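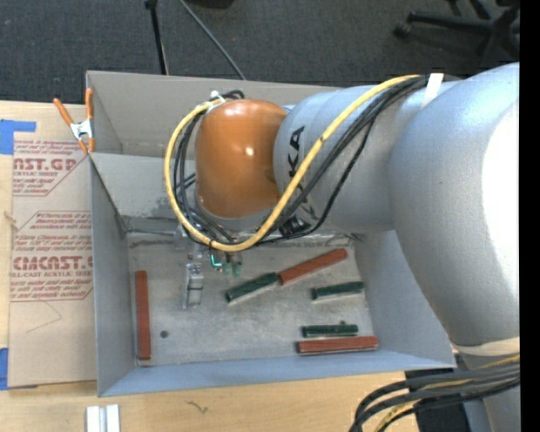 Is the Tapley under-desk footrest worth £54? For most people a thick cushion does the same job and costs less.

I've used mine since February. The box claims 200 tilt positions, but I can tell three of them apart. Foam is decent, if a bit warm in slippers. The cover zips off and the label says 40 degrees, though mine came out with a pucker along one side that hasn't flattened.

My bigger gripe is that it creeps. On carpet it stays put, on floorboards it wanders off towards the wall by lunchtime. Yvonne Tunstall put a rubber mat under hers and says it's fine now, so add the price of a mat.

Two stars. I'd pay £20.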